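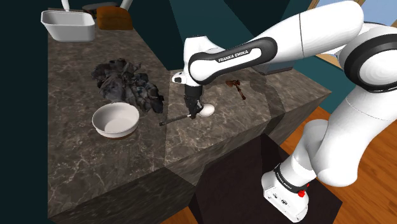
Die marmorierte Arbeitsplatte in Graubraun, mit einer Schüssel und einem weißen, eiförmigen Ding im Greifer.

Nach Ninuncombe wollte ich ja schon im April, aber da war die Anmeldung für den Tag der offenen Tür bei Berisha schon dicht. Jetzt hat's geklappt, und ich bin immer noch ganz hin und weg! Berisha schneidet und poliert Stein für Küchen und Bäder, und wer wie ich gerade vor der Frage steht, was zu Hause neben den Herd soll, ist da goldrichtig.

Signe Bech hat unsere Gruppe durch die Halle geführt (Ohrenschützer nicht vergessen, die Säge ist wirklich laut). Am längsten sind wir im Plattenlager hängen geblieben. Dort stehen die Rohplatten hochkant in Böcken, und man darf mit den Händen drübergehen, so lange man will. Mein Liebling heißt Lurken, ein graubrauner Marmor mit ganz unruhiger Zeichnung, auf dem man Krümel vermutlich erst beim Wischen findet – für mich ein klarer Pluspunkt. Der helle Starden daneben ist edler, aber mit Rotwein und Zitrone möchte ich den nicht erleben. Signe meinte, Marmor bekommt immer Spuren, poliert sieht man sie halt eher als matt geschliffen.

Eine Restplatte Lurken, 138 Zentimeter lang, hätte ich beinahe vom Fleck weg gekauft. Leider brauche ich mindestens zwei Meter. Mit dem Bus sind es vom Bahnhof rund 100 Schritte bis zum Tor, Linie 91, Haltestelle direkt an der Ecke. Der Kaffee kostet nichts, der Pflaumenkuchen zwei Euro, und ich hatte drei Stück. Das Muster von Lurken liegt jetzt bei mir neben der Spüle und kriegt heute Abend den ersten Spritzer Essig ab.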